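Section 4: Comparing grippers on the two-arm cell 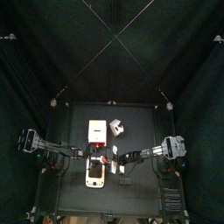

By now you have both arms homed and talking to the controller, and this is where the set-up starts to pay off. Section 4 takes you through your first proper gripper comparison: same arms, same objects, same lighting, two sets of fingers. Set aside an afternoon for it. You'll learn more about your cell in that time than you did in all of Section 3, and it's a lot more fun than cabling!

The steps assume the Ciltach controller with the Tredik parallel grippers as set A and the Fanik soft-tip grippers as set B. If you have other grippers, the order of work stays the same, but check the stroke and payload settings in the maker's own sheet before you load a profile.

4.1 What you need

Gripper set A, one for each arm
Gripper set B, one for each arm
The hex key from the arm kit
Your test objects (see 4.2)
A clean, lint-free cloth
The log sheet from the back of this guide, or a spreadsheet if you like those better

CAUTION: Press the emergency stop and wait for the arms to settle before reaching over the table. Pausing a program does not count as stopping the arms. A paused arm can start again from the controller screen.

4.2 Choosing the objects

Pick a handful of things that are awkward in different ways. A tall box is good for testing how wide the fingers open. A shallow tray is hard to get hold of without scraping the table, and tiny parts show up poor fingertip alignment straight away. Put in something flat and dark as well – a dark object on a black tabletop is the best camera test we know, and plenty of vision set-ups that look brilliant on white boxes fall over on it.

Note: Keep the same objects for the whole comparison. If one gets damaged, replace it with an identical one and write that down.

4.3 Fitting the first grippers

1. Press the emergency stop.

2. Wipe the wrist flange on each arm with the cloth.

3. Line up the dowel on gripper A with the hole in the flange and push it home by hand. It should go in without force. If it binds, take it off and turn it half a turn.

4. Start all four screws before you tighten any of them, then work across the corners.

5. Plug in the gripper lead and leave a loose loop at the wrist. Too little slack and the lead will pull out the first time the wrist rolls; too much and it drags across the table and knocks your small parts about.

6. Do the same on the other arm.

7. Release the emergency stop, open the Tools page and load the profile for set A on both arms.

8. Open and close each gripper three times with nothing between the fingers. Listen as well as look. A healthy gripper makes the same sound every time.

CAUTION: Never load the profile for one gripper while the other is fitted. The soft-tip profile allows a longer stroke, and a parallel gripper will drive hard into its end stop.

4.4 Checking the overhead camera

1. Close the fabric walls of the enclosure and turn off the room lights on that side. The black lining does a great job with reflections, but only if it is fully closed.

2. Open the live view in Bielecka Viewer.

3. Check that all four corners of the tabletop are in view. If one is missing, go back to 3.6 and level the mount.

4. Lock the exposure. Automatic exposure will drift each time a pale object moves, and your two sets of results won't match.

5. Move each arm slowly to the centre of the table and back while you watch the live view. Note the spots where a forearm hides an object from the camera. You can't get rid of these, but you can keep your small parts out of them.

4.5 Running the comparison

1. Lay out the objects in the middle of the table where both grippers can reach. Mark their places with removable tape.

2. Set the speed to 18 per cent. It feels slow, and you'll be glad of it on the first few tries.

3. Choose Compare, then New Run, and set the number of picks to 44. The program shares them between the arms.

4. Press Start and keep a hand near the emergency stop for the whole of the first run.

5. After each pick, mark the log sheet: clean, slipped, or missed. Add a word or two about what happened. "Slipped, rolled off left finger" is far more use next week than a bare cross.

6. When the run is done, put every object back on its tape marks and run it again.

7. Press the emergency stop, swap to set B following 4.3, load the new profile, and repeat the lot.

Note: If you want to try a faster speed, finish both sets at the slow speed first. Changing the speed halfway through is the most common way to end up with numbers you can't use.

4.6 Reading your results

Start with the slips. A miss usually comes from the camera or from calibration, while a slip tells you about the fingers, and the fingers are what you're testing. If both sets miss the same object in the same place, redo the calibration in 3.8 before you blame either gripper.

In our own trials the parallel fingers were lovely on boxes and anything with square sides. The soft tips won easily on small loose parts, and they were much kinder to painted surfaces. Flat things gave both sets grief – try having one arm nudge the object to the edge of something while the other picks. Watching two arms work that out together for the first time is a real treat.

Mixed sets are worth a go too, with one kind on the left and the other on the right. The controller handles this happily as long as each arm has its own profile.

4.7 Looking after the grippers

Wipe the fingertips after every session.
Check the wrist screws after the first nine hours of use and once a month from then on.
Replace the soft tips at 3,000 picks, or sooner if the colour goes patchy or the edges start to curl. The pick count is on the Tools page under each arm.
Store the spare set in its case with the fingers open.

If a gripper won't close fully after a swap, check the lead at the wrist first, then the profile. For error codes, go to Section 7.

Guide last revised May 19, 2018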